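About us – Skovell Evening School of Cookery

Skovell teaches adults to cook their own tea. We are small, we are up two flights of stairs, and we have been described in the local paper as "unfussy", a word we have decided to take kindly.

The school opened in June 2021 above a shop that sold blinds. The blinds have gone. We are still up here, with three ovens, one good window and a lift that works when it feels appreciated. 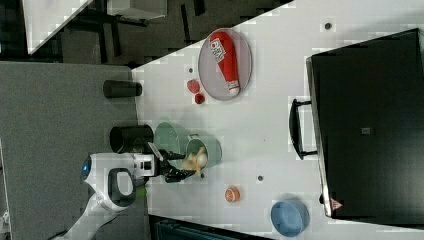
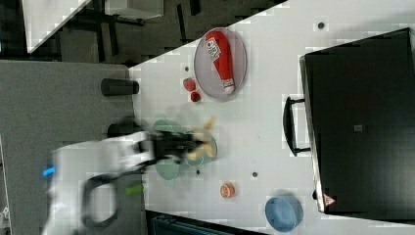 Ketchup is allowed at Skovell.
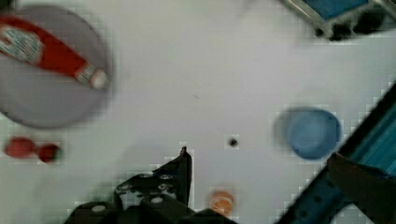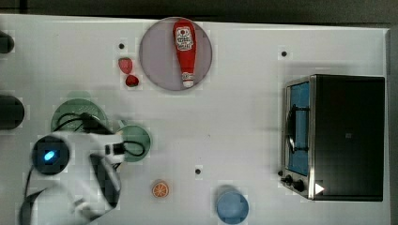

Afroza Khan wrote to us after her first term to say that she had come to learn sauces, had learned two, and had spent the rest of the time finding out she'd been holding an onion wrong since she left home. She has signed up again, so we think it was praise.

What we teach

The main course is called Plain Suppers and lasts nine weeks. You will make soup, a pie, something with lentils, a roast that fits in a normal oven and a pudding of your choosing, within reason. Week six is rice. People dread week six and then talk about it for months.

Arkel is the short course for anyone cooking for one, named after the street we're on. It began as a joke about half a tin of tomatoes and now has a longer waiting list than anything else we do. Kwan is the baking class. It was meant to have a proper title, but Kwan was written on the booking sheet as a stopgap and by the time we noticed, the aprons were printed.

We don't do sugar work, foam, or anything that needs tweezers. There are excellent schools for that and they have better stairs.

Who teaches it

Yen-ting Yip runs the kitchen and takes most of the evening classes. Before Skovell she cooked school dinners, 570 a day, and she remains hard to alarm. She has firm views on lids. If she takes the spoon out of your hand, try not to take it personally – she gives it back.

Guest teachers come in each October for preserving month, when the whole building smells of vinegar and the dentist on the first floor stops saying hello.

The dull part

Classes start at half past six. Bring a box for leftovers, and shoes you don't mind about. Tell us about allergies when you book, not when you're chewing. The fee covers ingredients, apart from the pie week, when you bring your own filling and defend it.

Gift vouchers are kept in the drawer by the door. Ring the lower bell; the upper one belongs to the dentist.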